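Bedroom tidying tips I stole from writing robot software

I get asked for folding tips a lot, which is funny if you've ever seen my airing cupboard. What I do for a living is write the planning side of robot software, the bit that decides what to pick up, in what order, and what to do when it all goes wrong. For the last year that's meant bedrooms! Laundry, bedding, clothes on the bed, the lot. And after so many evenings of arguing with a planner called Nalik (our name for it, long story) I've started doing my own housework the way I make the software do it. So here are the ones that have stuck.

Pick the top thing first. Sounds daft, I know. But watch yourself with a heap of washing and you'll see you go for whatever you recognise, usually something halfway down, and then you drag three other things onto the floor with it. Our first planner did exactly the same. It would spot a sleeve, decide it was a shirt and yank. Now it scores every bit of cloth by how much is lying on top of it and takes the one with the least. Do that with your own pile and you stop untangling things.

Grab twice before you fold. With anything big and floppy, get hold of one corner, let it hang, then find the next corner by running your fingers down the edge. Rosalba Fabbri wrote the edge-following code for us and I use it on fitted sheets every single week. Keep a light pinch, go slowly, and if you lose the edge go back to the last corner instead of guessing from the middle.

Clear one patch and keep it clear. The planner needs a landing spot before it's allowed to lift anything, and so do I now. A pillowcase-sized bit of bed is plenty. Nothing lives there except the thing being folded.

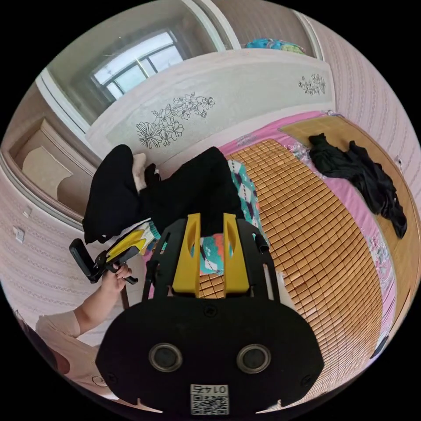 Perception is the part I'd spend all my time on if they let me, and it's where the most useful house tip comes from: contrast. Software that has to find the edge of a blanket does a lovely job on a plain sheet and goes to pieces on a busy one, and tired people are much the same. Take a bed like this one. The black clothes up by the headboard are easy enough to find against pink and bamboo, but it's a right old muddle working out which sleeve or strap belongs to which garment, as black on black gives you next to nothing to go on. The teal blanket has the opposite trouble, with all those diamonds giving you false edges wherever the fabric bunches up. And there are legs on top of it! Our rule is that anything with a person on it gets marked as not available, and the planner moves along to the next job. I can recommend that one to anybody who's tried to make a bed with a teenager in it.

So, for dark clothes: spread them on something pale, one at a time, and sort them by daylight if you can. I do mine by the window in the morning. I used to do it at night under the big lamp and I've gone to work in odd navy and black socks more than once.

For patterned things, ignore the pattern and go by the hem. Feel for the thick bit. We wasted most of September trying to get the segmentation to cope with patterned duvets and then Iara Pereyra suggested looking at the shading along the stitched edge, and it came good in 40 lines of code. (I had written 700. We don't talk about those.)

Let yourself give up on an item. Nalik gets 9 goes at a grasp and then it has to put the thing down and come back later. I'm stricter with myself, two goes at a tangled strap and it's put to one side. The next thing usually comes out easily and the tangle is looser by then anyway.

Replan after every item. I love a list, but a pile changes shape each time you take something off it, so a full running order is out of date by the second sock. Decide the next thing, do it, look again.

Mats and throws come off last if they're underneath and first if they're on top. Yes, that's obvious, and yes, I had to type it in as a rule. Anything made of little stiff tiles gets rolled, never folded into quarters, and you roll it whichever way it bends without a fight.

One for anyone who does write this sort of software at home: log the failures with a note in plain words. "Pulled the blanket, got the sheet as well" is far more use to me a month later than an error code.

Next time I'm doing drawers, and Sofia Tsolakis has promised me her method for tights. If you've got a good way with duvet covers that doesn't involve climbing inside, pop it in the comments, please!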